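About us

Search this site Go

4 min read

Closen helps small kitchens, bars and college canteens work out what a robot arm would cost them before they sign for one. We don't sell arms and we take no commission from anyone who does, so we can be as cheerful (or as gloomy) about a quote as the numbers allow!

Reet Kalniņš started the firm after years of buying catering equipment, and Loan Đinh joined to run the bench. Between them they love a good spreadsheet far more than is normal.
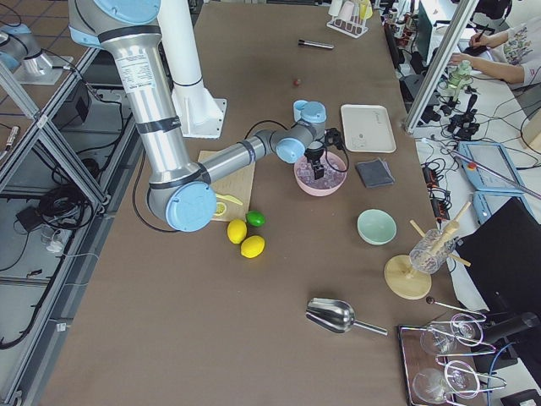

Most first budgets cover the arm and very little else. Ours have a line for the gripper, the stand, the cabling, the floor space and the hours somebody will spend teaching it the job. On the Urberg canteen plan those extra lines came to 85 pages of quotes, and we enjoyed every one of them.

We also cost the dull bits: bowls, scoops, lids, spares, and the time it takes to set the table again between runs. 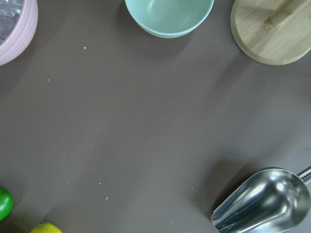 Photo: Closen

A planning visit takes a day. After that you get a costed list, a floor plan and a phone call with Loan, who will happily talk about payback periods until you stop her. Our Brilenar worksheet has 252 rows and it's free to borrow, whether you hire us or not.

Visits are booked on Thursday mornings. New plans for next year open in December, and we'd love to see what you have in mind.

Page last updated: December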